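Parallel jaw vs. long finger gripper for opening appliance doors?

Posted in Arms and Grippers, Sunday, May 24, 2020
733 views

tromville_bench

I have one arm, one microwave and two grippers, and I would like to stop owning one of the grippers.

The job is simple to say. The arm has to open the microwave door, put a bowl in, close the door and press start. My microwave has no handle. You press a button at the bottom of the control panel and the door pops open a little, and then you have to get something behind the edge of it and swing it the rest of the way.

Gripper one is a Usen parallel jaw, short wide fingers, rubber pads. It holds a bowl as if it were afraid of losing it. It is also about as good at pressing a small button as I am in ski gloves. Gripper two is a Muli with long thin fingers. It presses buttons fine and gets behind the door on most tries, but a full bowl makes the fingertips sag, and I have mopped up enough soup this month to have opinions about soup.

I did 70 door openings with each. The Usen managed 11. I didn't keep a proper score for the Muli after the first evening (yes, I know) but it was well past half.

Is there a sane way to do all of this with one gripper? Swapping in the middle of a task is not going to happen. The controller throws a fit whenever the tool weight changes and wants to be restarted, and I want lunch.

dillthorpe_dan

Get a better gripper. The cheap ones are all like this. I run a three-finger hand on mine and it does everything.

Reply from tromville_bench: What does it cost?

Reply from dillthorpe_dan: 2,030 for the hand. The mounting plate is extra. So is the cable.

Reply from tromville_bench: For that I could hire somebody to open the microwave.

slowservo

Keep the Muli. You can fix a saggy finger with a printer and an evening. You can't make a fat finger thin without a hacksaw, and I've voided that warranty already.

I went through the same thing in February with the same kind of job. Mine is a Midea with a button-only panel and an oval release button down at the bottom. I have long slim fingers on the end of the wrist, and coming in from the left side of the door they leave the whole panel clear, so a fixed camera out front can still read the display while the arm is working. With the wide jaws I tried first, the camera mostly got a very good look at my gripper.
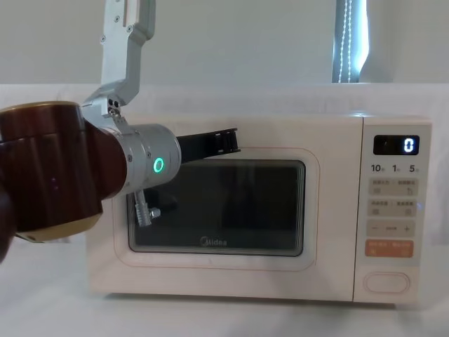

What I'd change on yours, in order of how much it helped me:

1. Print a bowl cradle. Put two flat tabs on it that the fingers can slide between, and let the cradle carry the weight. My fingertips stopped drooping the same day. Use a plastic that can take the heat, and leave the cradle outside when you run the oven. I have a flat one if you'd like to see what happens otherwise.

2. Press the release with the fingers closed, and use the tip. Stop on force if your controller allows it. If you stop on position, the microwave will creep backward a hair each time and by dinner you'll be pressing air.

3. Put a non-slip mat under the oven anyway.

4. Don't grab the door. Hook the edge with one finger and move the wrist in an arc around the hinge. I wasted a week on straight pulls, which the oven took as an invitation to come along.

5. Watch what hangs off the wrist. It's easy to plan a nice path for the fingertips and forget the hardware below them, and then you find it with the glass. Add it to your collision model with some room to spare.

6. Set the tool weight once, with the cradle included, and leave it. Mine runs slightly wrong when empty and the arm doesn't seem to care.

As for the camera, dark door glass reflects the gripper, and my door detector used to get very excited about a second gripper living inside the oven. I masked the window out and went by the edge of the door instead.

Reply from tromville_bench: Cradle is printing. The masking tip explains a lot, I spent Tuesday chasing a ghost finger. Did you round off the tabs or leave them square?

Reply from slowservo: Square, with a small chamfer on the front so the fingers find their way in. Make them longer than you think you need.

Reply from dillthorpe_dan: A three-finger hand wouldn't need tabs.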